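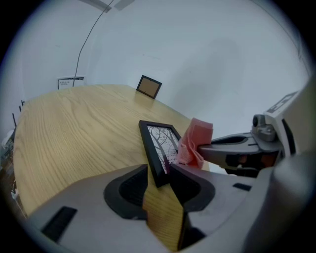
Black picture frames and a pink cloth on a wooden table.

Fiction / Short Reads
Last updated: June 2021
Reading time: 2 minutes

The Zillthorpe Tapes

The archive at Zillthorpe held 431 reels of congregational singing. My contract was to transfer all of them to disk at a fixed rate per reel, with no allowance for splices.

Most were made by the chapel choir on a Semwal two-track machine, which ran slightly slow. The error was constant, so I corrected it once and saved the setting. A hymn in G came off the tape in G. I logged the date, the hymn number, the length and any faults, and went on to the next.

Reel 56 did not fit the setting. The box said Nernora, evening, February, and gave no year. Played with the correction it came out nearly a semitone sharp. Played without it, the organ was in tune and the voices were not. I cleaned the heads and checked the tape path. The result was the same.

I wrote to the chapel office. The reply said that Nernora was a mission hall further up the valley, closed before the office had a telephone. It had no organ. The choir there had been led by a bass who gave the note himself, and the hall's own books recorded one tune, Nirnotar, sung at the close of every service.

Nirnotar was not in any hymnal I could find. On the reel it lasted just over four minutes. There were 14 verses, taken quickly, with the bass line moving first and the other parts arriving on top of it. The organ entered at the ninth verse, on the left channel only.

I examined that channel by itself. The noise floor was lower than on the right, and the room was larger. It seemed to me that someone had recorded the choir at Nernora on one track, carried the tape down to Zillthorpe, and had the organ played on the other while listening back. The machine would have allowed it. The two passes had been made at different speeds, and the organist had followed what he heard as best he could.

I could have shifted one channel to agree with the other. The work would have taken an afternoon, and the contract paid for clean copies. I made the shifted version and listened to it twice. The parts lined up and the beating between organ and voices was gone. The bass sounded younger, and I could no longer hear him take a breath before the ninth verse.

I deleted it and transferred the reel flat. Under faults I entered: speed, two values, not corrected. The form had a box for the performer, and I put down both places - Nernora on the right, Zillthorpe on the left.

Then I threaded reel 57, restored the setting, and checked the level on the first hymn.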